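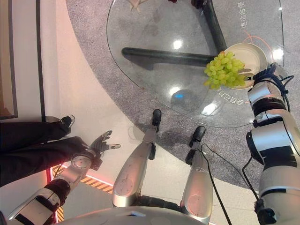

Green grapes and a cream-colored plate on the glass table.

Do Coupon Codes Tell a Store Where Its Customers Came From?
Project report, Introduction to Marketing
Jonalyn Yap
October 25, 2018

Print | E-mail

The question

Markport is a kitchen supply store in Pullevside. In August it printed 1000 flyers with the code FLEL on them and left them in mailboxes in Fleltudau, the neighborhood across the river. The owner wanted to know if flyers bring in buyers. The agency that designed them, Ostapchuk, wrote afterward that the campaign "drove 58 sales." My project was to check what that sentence can mean.

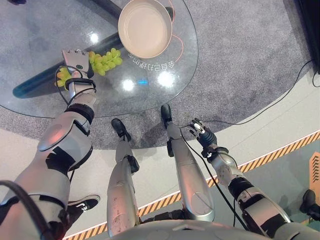

Grapes on the glass beside a shallow round pan.

What I did

I read the register log for the four weeks the code was valid. I also stood by the door on two afternoons and asked shoppers who had used the code how they got it. That part went badly. Most people were in a hurry, and I ended up with only a handful of answers I could use.

What the log shows

The code was entered 58 times, and that number is right. "Drove" is where I have trouble. The log says a discount was given at checkout. It doesn't say the customer would have stayed home without it. One woman told me she shops at Markport every month and the cashier had offered her the code. The cashier confirmed this and said she did it for anyone who seemed nice. I can't tell how many of the 58 were entered that way, and neither can the agency.

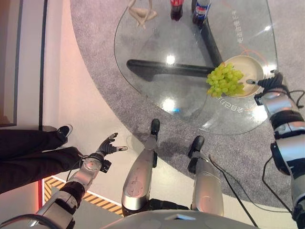
Two soda bottles, one with a red label and one with a blue Pepsi label.

The opposite mistake is possible too. Someone may have read the flyer, come in and forgotten to mention it. Those sales are counted as having no source at all. I don't think the two errors cancel out, though Ostapchuk's summary seems to assume they do.

Sales for the period were up a little on the month before. It was also back-to-school season and the shop next door had closed. I would not give the flyer credit for that.
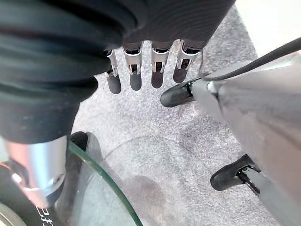

What I would change

Leave one half of Fleltudau without flyers and ask for a zip code and street at the register. Keep the code off the counter. Even then the numbers would be small, and I would be careful with any percentage made out of them.

Comments

Ekow Quaye: Did you ask Ostapchuk what they meant by "drove"? I'd have put that in.

Jonalyn Yap: I e-mailed them twice. They sent me the same summary back.

pullevside_reader: I used that code and I never got a flyer. My sister texted it to me. Which column do I go in?

Contact | Copyright 2018, the authors | Back to top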